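Care labels should state shrinkage

A garment label will tell you the fiber content to the percent and the wash temperature to the degree. It will not tell you how much smaller the item will be in a month. For knits, that second figure matters more to the buyer, and manufacturers already have it.

Any mill of reasonable size runs a wash test before a fabric is released. A marked square is laundered, dried and measured again in both directions. The result decides how the pattern is cut. By the time a sweater reaches the store, someone has known its expected loss in length and width for months. The buyer learns it at home, usually on a Sunday, after the return window has closed.

I own two cotton pullovers from Mureck, bought in the same size. One lost 2 percent of its length after repeated washing. The other, in a looser rib, lost closer to 4. The labels are identical: same fiber, same temperature, same crossed-out dryer symbol.
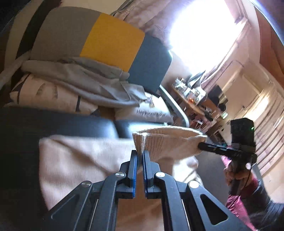 Knit structure explains most of the gap. A ribbed fabric comes off the machine stretched, and washing lets the loops settle back toward their resting shape. Fiber content predicts this poorly. Stitch density and finishing predict it well – and neither appears on the label.

The usual objection is that home washing varies too much for one number to hold. Spin speed varies, and a machine set at 900 rpm will not treat a blanket like one set higher. But fuel economy figures also depend on the driver, and people still use them to compare cars. A standard test ranks products even where it misses the exact result.

Cost is the weaker objection. Hollivcombe prints a length and width figure on the inside seam of its knitwear, beside the size. It takes up around 20 characters. The brand is not expensive, and I have found the figures close enough to choose a size by.

A voluntary scheme would probably stall, as the makers with the worst numbers have the least reason to join. The figure should be required on all knitted goods, bedding included, and printed in the same place as the fiber content.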